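The arm that kept stopping at the same place

14 October 2021

I lost most of two weeks to a fault I should have found in an afternoon, so I'm writing it down while I still remember the order of things.

The job is a small one. We have an arm on a wheeled base, and the task is clearing and wiping a kitchen counter. It drives up, looks, picks up the light stuff, puts it on a tray and wipes the bare patch. The software side is mine. The base and the wiring belong to Abbas Ahmadpour, who has been doing this a lot longer than I have. We call the planner Plititz, after a typo that stuck.

The fault was a protective stop. The arm would reach out over the counter, get most of the way to full stretch, and the controller would drop it into a safe state with the brakes on. No contact, no warning beforehand. You clear it, run again, and it works. Then it does it again 20 minutes later.

My first guess was the force limit. We had it set low because people walk through the kitchen while we test, and I figured the wrist was reading its own weight as a collision when the arm was stretched out. I went through the payload settings and found the mass of the gripper was wrong by 700 grams. That was a real mistake and it was mine. I fixed it, ran the arm for an hour with no stops, and told everyone it was solved. The next morning it stopped on the third reach.

My second guess was the vision. The kitchen has a lot of pale, shiny surfaces, and depth cameras don't like those. I pulled the logs and found plenty of bad depth along the front edge of the counter, so I spent three days writing a filter for it. The filter is good and I'm keeping it. It made no difference to the stops.

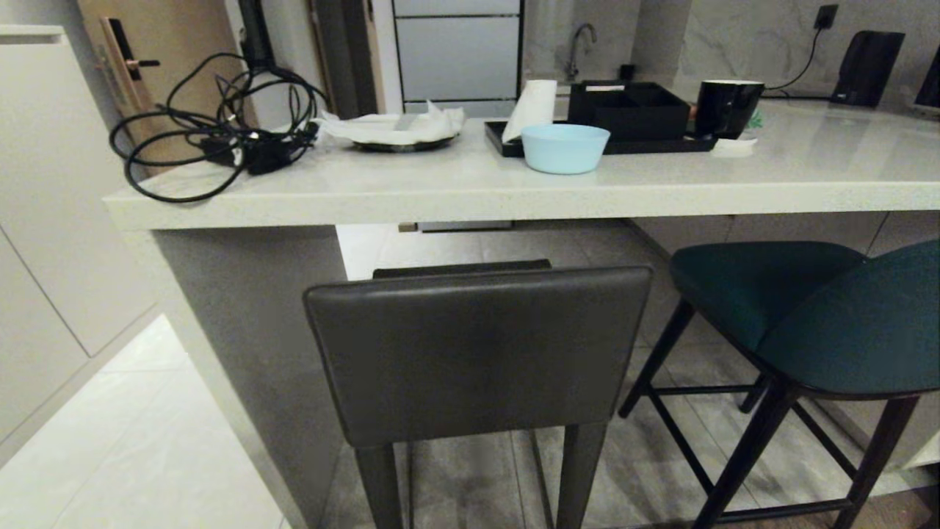 The island, with the cables on the left end and the tray farther along.

After that I did what I should have done first, and lined up the stop times against everything else we record. The controller log had 1,840 lines for one morning, most of them useless. Seven of them were a joint encoder reporting a missed message, and every protective stop came a few milliseconds after one of those. The stop was correct. The controller had lost track of where joint 3 was and did the safe thing.

Missed messages usually mean a cable or a connector. I told Abbas and he asked whether it happened at one arm position or all of them. I had never plotted that. It was one position, or close to it: shoulder forward, elbow nearly straight, base turned to the left. In that pose the encoder cable gets pulled tight where it comes out of the elbow cover.

We took the cover off. The cable had been tied down with a zip tie on the wrong side of the joint, so every long reach put a small tug on the plug. The latch on the plug had worn enough to let it back out a hair. Press it in with a thumb and it was fine for a while, which explains my good hour after the payload fix. I had moved the arm by hand that day to check the weight, and I must have nudged it home.

The repair was a new plug, a longer service loop and the tie moved to the other side. Abbas also added a small clamp from Todasau that holds the cable jacket so the plug carries no load. It took him less time than it took me to find the right hex key.

A few things have changed in how we work.

Every stop now gets logged with the joint angles, and I look at the angles before I open any code.

The force limit stays low. I had started arguing for raising it during week one, when I was sure the stops were false alarms. I was wrong about that. With a bad encoder, the arm could have moved somewhere we didn't expect - and I would have had it pushing harder when it got there.

Nobody clears a stop and runs again without writing down what the message said. I was the worst offender.

We have also added a cable check at full stretch to the start of each session. You run the arm out slowly to the left, then to the right, with one hand near the emergency stop, and watch the missed message counter. It should stay at zero.

Since the repair there have been no encoder stops. I'd like to see it hold until the end of November before I take the note off the controller. Next on the list is the left wheel on the base, which has started to squeak.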